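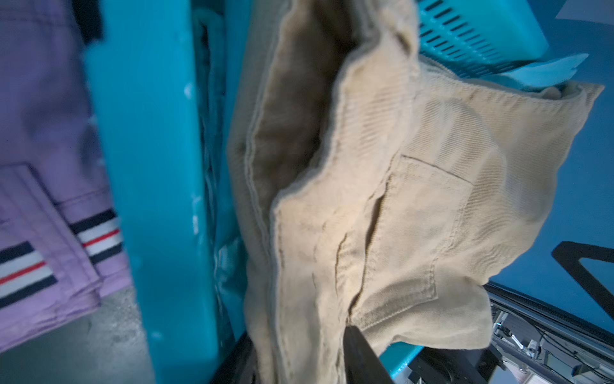

Wer Cord wie Jeans behandle, habe nach einem Winter blanke Knie in der Hose, und auf den Pflegeetiketten stehe dazu kein Wort, hieß es in einer der Zuschriften, die Rillberg nach dem Probelauf in Cuniscombe erhalten hat.

Rillberg weitet den Wäscheservice Sun auf Bedcombe aus

Cuniscombe/Bedcombe, 21.2.19 - Die Wäscherei Rillberg bietet ihren Haushaltsservice Sun ab dem Frühjahr auch in Bedcombe an. Der Service umfasst das Abholen, Sortieren, Waschen, Trocknen und Zusammenlegen von Alltagskleidung. In Cuniscombe läuft er seit Oktober. Am Probelauf haben sich dort 246 Haushalte beteiligt. Mit der Ausweitung führt Rillberg eine überarbeitete Sortierung ein, in der Cord und Kleidungsstücke mit farbigen Besätzen erstmals eigene Gruppen bilden.

Bislang wurde bei Sun nach Farbe und Waschtemperatur getrennt. Cordhosen kamen dadurch je nach Ton zur hellen oder dunklen Buntwäsche und lagen dort mit Handtüchern, Sweatshirts und Socken in einer Trommel. Cord nimmt Fusseln leicht an, und aus den Rillen lassen sie sich nur mit Mühe wieder entfernen. Ein großer Teil der Nacharbeit in Cuniscombe entfiel auf diesen Punkt. Mitarbeiterinnen und Mitarbeiter bürsteten Hosen aus, die frisch aus dem Trockner kamen und sauber waren, aber nicht so aussahen.

Künftig wird Cord für sich gewaschen, auf links gedreht und mit geschlossenem Reißverschluss. Die Trommel wird dabei höchstens halb gefüllt. Geschleudert wird mit niedriger Drehzahl, danach werden die Hosen am Bund aufgehängt und mit der Hand in Strichrichtung glatt gestrichen. In den Trockner kommt Cord nur noch auf ausdrücklichen Wunsch. Gebügelt wird von der Innenseite, mit Dampf und ohne Druck. Aufgesetzte Taschen werden vor dem Waschen geleert und nach dem Trocknen einzeln in Form gezogen, damit sich der Stoff neben der Steppnaht nicht wellt.

Die zweite neue Gruppe betrifft Oberteile und Hosen mit angesetzten Borten, Streifenbündchen oder gestreiften Kragen. Ein fliederfarbenes Kleidungsstück mit Streifen in Marineblau, Weiß und Rot lässt sich nach der Grundfarbe allein nicht sinnvoll einordnen. Der Fliederton verträgt die helle Buntwäsche, das Rot im Besatz kann dort auf das Weiß daneben abfärben. Solche Stücke werden bei Sun kalt vorgespült und anschließend mit Farbfangtüchern im Kurzprogramm gewaschen. Sie bleiben nach dem Programmende nicht in der Maschine liegen und werden sofort aufgehängt.

Sortiert wird in sieben Gruppen

Die neue Sortierung umfasst sieben Gruppen: weiße Wäsche, helle Buntwäsche, dunkle Buntwäsche, Feines, Wolle, Cord sowie Kleidung mit farbigen Besätzen. Bettwäsche und Handtücher werden nach Farbe der weißen, hellen oder dunklen Wäsche zugeschlagen. Für jede Gruppe steht in den Sortierräumen ein eigener Korb bereit. Verwendet werden Kunststoffkörbe mit durchbrochenen Wänden, die Luft an den Stoff lassen. Das ist besonders bei Sportkleidung und Geschirrtüchern wichtig, die bei der Abholung häufig noch klamm sind.

Kundinnen und Kunden müssen zu Hause nicht vorsortieren. Die Erfahrung in Cuniscombe hat gezeigt, dass viele es trotzdem tun, und zwar nach sehr unterschiedlichen Regeln. Manche Haushalte trennen nach Personen, andere nach Räumen, wieder andere geben alles, was am Wochenende getragen wurde, in einen Beutel. Für Rillberg ist beides in Ordnung. Wer möchte, dass die Wäsche nach Personen getrennt zurückkommt, vermerkt das auf dem Begleitzettel. Die Stücke werden dann nach dem Waschen wieder entsprechend zusammengelegt und gepackt.

Eine Bitte richtet das Unternehmen an alle Haushalte. Hosen und Pullover sollten locker in den Abholkorb gelegt und nicht hineingestopft werden. Was am Rand oder zwischen zwei Körben steckt, wird beim Tragen leicht übersehen, und bei Cord können sich scharfe Knickfalten über Nacht so festsetzen, dass sie auch nach dem Waschen zu sehen sind. Ein Korb, der sich nicht mehr ohne Drücken füllen lässt, ist voll. Ein zweiter Korb kann bei jeder Abholung kostenlos mitgegeben werden.

Änderungen am Begleitzettel

Der Begleitzettel wurde nach dem Probelauf ebenfalls überarbeitet. In der ersten Fassung enthielt er 13 Felder zum Ankreuzen, und viele davon blieben leer. Die neue Fassung kommt mit sechs Feldern aus. Abgefragt werden die Art des Waschmittels, der Umgang mit dem Trockner, das Bügeln, die Trennung nach Personen, bekannte Flecken und besonders empfindliche Stücke. Für Bemerkungen ist eine freie Zeile vorgesehen.

Das Feld für Flecken hat sich im Probelauf bewährt und bleibt unverändert. Wer weiß, woher ein Fleck stammt, schreibt es dazu. Ein Wort wie Rotwein, Gras oder Kugelschreiber genügt. Bei Cord ist die Angabe besonders hilfreich. Die Flecken sitzen oft nur auf den Rippenkuppen und werden dort von außen mit einem feuchten Tuch abgetupft. Gerieben wird nicht. Fettflecken behandelt Rillberg mit einem Tropfen Gallseife von der Rückseite her.

Neu ist auch, dass beschädigte Kleidungsstücke vor dem Waschen gemeldet werden. Offene Nähte, lose Knöpfe und ausgerissene Gürtelschlaufen wurden in Cuniscombe bisher erst bei der Rückgabe erwähnt. Ab sofort legt die Sortierung solche Teile zur Seite und fragt nach, ob sie gewaschen, ausgebessert oder unbearbeitet zurückgegeben werden sollen. Kleinere Ausbesserungen führt die Nähstube in Cuniscombe aus. Der Preis wird vorher genannt. Aufwendige Änderungen wie das Kürzen gefütterter Hosen oder das Ersetzen ganzer Bündchen übernimmt Rillberg weiterhin nicht.

Sortierraum in Bedcombe

Für den Start in Bedcombe hat Rillberg einen eigenen Sortierraum eingerichtet. Gewaschen wird zunächst weiter in Cuniscombe. Die Wäsche wird in Bedcombe angenommen, durchgesehen und sortiert und am selben Tag in die Wäscherei gebracht. Nach dem Trocknen und Legen kommt sie auf demselben Weg zurück. Ob in Bedcombe später auch Waschmaschinen aufgestellt werden, hängt von der Nachfrage ab. Eine Entscheidung darüber ist noch nicht gefallen.

Im Sortierraum wird jedes Stück einzeln in die Hand genommen. Taschen werden geprüft, Ärmel und Hosenbeine ausgezogen, Socken aus Hosenbeinen geholt. Fundsachen kommen in einen Beutel mit der Nummer des Auftrags und gehen mit der Wäsche zurück. In Cuniscombe waren das vor allem Taschentücher, Münzen und Einkaufszettel, gelegentlich auch Schlüssel.

Beim Zusammenlegen bleibt es bei der bisherigen Form. Hosen werden an den Seitennähten aufeinandergelegt und einmal quer gefaltet, Cordhosen auf Wunsch hängend geliefert. Strickteile werden flach gelegt, die Ärmel nach hinten. Bündchen und Borten liegen dabei außen und werden nicht geknickt. T-Shirts werden auf ein einheitliches Maß gefaltet, das sich auch für schmale Schrankfächer eignet.

Abholung und Rückgabe

Die Annahme in Bedcombe ist werktags von 7 bis 13 Uhr geöffnet. Für Haushalte, die ihre Wäsche nicht selbst bringen können oder möchten, gibt es wie in Cuniscombe eine Abholung an der Wohnungstür. Die Termine werden bei der Anmeldung vereinbart und lassen sich bis zum Vorabend verschieben. Die Körbe werden von Rillberg gestellt und bei der Rückgabe getauscht. Eigene Körbe und Wäschesäcke werden angenommen, sofern sie mit Namen versehen sind.

Kleidungsstücke der Gruppen Wolle und Cord benötigen einen Tag länger als die übrige Wäsche. Sie trocknen hängend oder liegend und werden erst gepackt, wenn auch Bund, Taschenbeutel und Futter vollständig trocken sind. Enthält ein Auftrag solche Stücke, kann er auf Wunsch in zwei Teilen zurückgegeben werden. Zusätzliche Kosten entstehen dadurch nicht.

Die Preise von Sun bleiben unverändert und gelten in beiden Orten. Abgerechnet wird nach Korb, unabhängig davon, wie sich der Inhalt auf die Gruppen verteilt. Bügeln und Ausbessern werden gesondert berechnet. Bestehende Kundinnen und Kunden in Cuniscombe müssen nichts veranlassen, ihre Wäsche wird bereits nach der neuen Aufteilung sortiert. Alte Begleitzettel können aufgebraucht werden.

Anmeldungen für Bedcombe nimmt Rillberg ab sofort in der Wäscherei in Cuniscombe und im Sortierraum in Bedcombe entgegen. An beiden Stellen liegt ein Merkblatt zur Pflege von Cord aus, das auch ohne Auftrag mitgenommen werden kann.

Über Rillberg

Rillberg betreibt eine Wäscherei mit Nähstube in Cuniscombe. Das Unternehmen wäscht für private Haushalte und kleinere Betriebe. Unter dem Namen Sun ist der Service für Alltagskleidung zusammengefasst.

Pressekontakt: Rillberg, Wäscherei und Nähstube, Cuniscombe
Abdruck honorarfrei, Belegexemplar erbeten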